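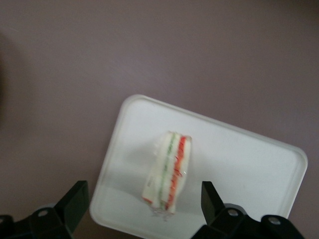 Stovard Pramham, staff canteen
Weekly check of packed cold food
Checked by: Xiaoqing Guo
Date: 27th April

1. Fridge temperature written in the book, morning and afternoon
Yes. Tuesday afternoon is missing, please fill in if somebody remembers.

2. Wrap closed at both ends, no holes
Yes for all I looked at. One egg roll was opened at the fold, I threw it away.

3. Label has name, allergens and use-by
Partly. The new labels from Lulta are too small and the ink rubs off with a thumb. I have asked Mr Lü for the old size again.

4. Salad sandwiches: tomato not touching the bread directly
Not checked this week, I came after packing was finished.

5. Trays clean, rims also
Yes. Two trays have a crack in the corner and should not be used more.

6. Older packs in front
No. Same comment as last week.

7. Hand basin has soap and paper
Soap yes, paper no. Refilled at 12.

Next check: I am on leave, Mr Lü will do it. The key is in drawer 37.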